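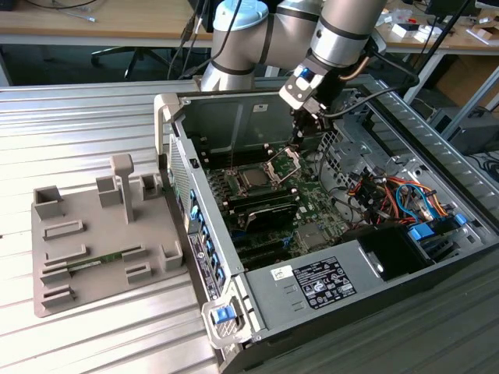 Chapter 7
Depreciation and the Useful Life of Equipment

When a business buys something it will use up within a few weeks, the cost goes straight into that month's expenses. Paper, stamps and cleaning supplies are handled this way. When it buys something that will last for years, the cost has to be spread over those years. The method of spreading it is called depreciation, and it is the subject of this chapter.

In Chapter 6 we recorded the purchase of long-term assets at cost. Cost includes the price paid, sales tax, delivery, and any work needed to get the asset ready for use. It does not include repairs made later or the wages of the people who operate it. If you are unsure how to arrive at the cost of an asset, go back to Section 6.3 before going on.

Land is not depreciated. Buildings, vehicles, furniture, machinery and computers are.

7.1 Three numbers

To work out depreciation you need the cost of the asset, its useful life, and its salvage value. Cost is known. The other two are estimates made on the day the asset is put into service, and two careful bookkeepers may come up with different answers.

Useful life is the time a particular business expects to use the asset. It may be shorter than the time the asset could physically last. A delivery van may run for fifteen years, but a company that replaces its vans every five years uses a life of five. Office computers are often given a life of three to five years -- they may still start up every morning after that, but the software the office needs may no longer run well on them.

Salvage value is what the business expects to receive for the asset at the end of that life, less any cost of removing or selling it. For many small items it is set at zero.

The cost minus the salvage value is called the depreciable amount. This is the total that will be charged to expense over the whole life of the asset, whichever method is chosen.

7.2 The Voddale Print Shop

Most of the problems in this chapter use the books of the Voddale Print Shop, which you met in Chapter 2. In May the shop buys a paper cutter from Kostiuk Supply. The invoice price is $2,300 and delivery is $90, so the cost is $2,390. The owner expects to keep the cutter five years and then sell it for $340.

The depreciable amount is $2,390 minus $340, or $2,050. Under the straight-line method the same amount is charged each year. Divide $2,050 by five and the yearly expense is $410.

The entry at the end of each full year is a debit to Depreciation Expense for $410 and a credit to Accumulated Depreciation for $410. The Equipment account itself does not change. It goes on showing the original cost of $2,390 until the cutter is sold or scrapped.

Students often ask where the cash is in this entry. There is none. The cash left the business when the cutter was paid for, and depreciation only moves part of that cost into expense. We return to this point in Chapter 11, on the statement of cash flows.

7.3 Book value

The book value of an asset is its cost less its accumulated depreciation. After two full years the cutter has a book value of $2,390 minus $820, or $1,570.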